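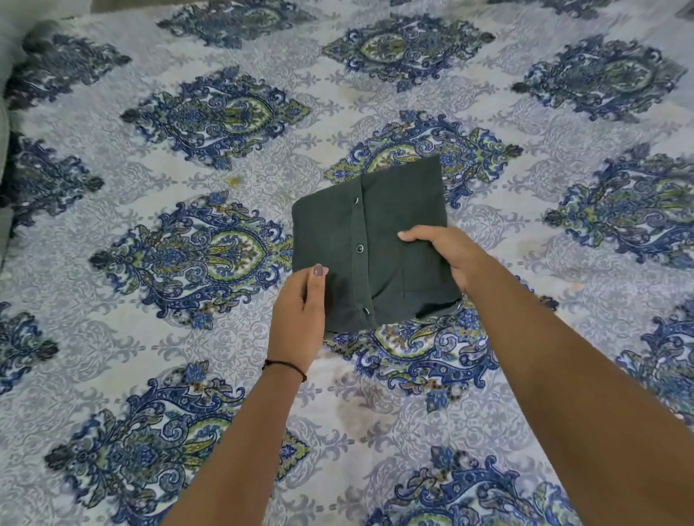
発表者メモ（衣類折り畳みの模倣学習、後半パート)

スライド1
挨拶は短く。題目は読み上げない。最初に「成功率の話を疑いながら聞いてください」と言う。

スライド2 データ
人が手で畳んだ一人称映像、3,522本。前開きのシャツが中心。ベッドの上での作業も含む。柄物のシーツに無地の濃い緑のシャツなら輪郭は拾いやすい。では白シャツに白シーツならどうか。Prismontの報告書にはその内訳がない。ここで少し間を置く。

スライド3 手法
Lekaは映像から手の姿勢を推定し、それをロボットの動作に写す。指が布の下に潜ると推定は怪しくなる。端をつまんで裏へ送り込む局面は、ほぼ毎回これに当たる。力の情報はゼロ。手のひらで押さえているのか、載せているだけなのか、映像からは決められない。

スライド4 結果
900試行で成功57%。「成功」の定義を必ず口頭で補う。外形がおおむね四角なら合格で、角の乱れもボタン列のずれも見ていない。採点者は2名、一致率の記載なし。Estanoで追試したときは、シーツを替えただけで失敗が目立った。ただし試行数が少ないので、強くは言わない。

スライド5 言えること
人の映像で事前学習すると立ち上がりは速い。ここまでは認める。「家庭で使える」は言い過ぎ。Listarlowのデモ動画は編集点が多く、根拠には使わない。

質疑用
触覚を足せばどうなるか、と聞かれたら「未検証」と答える。時間が余ればスライド3の図に戻る。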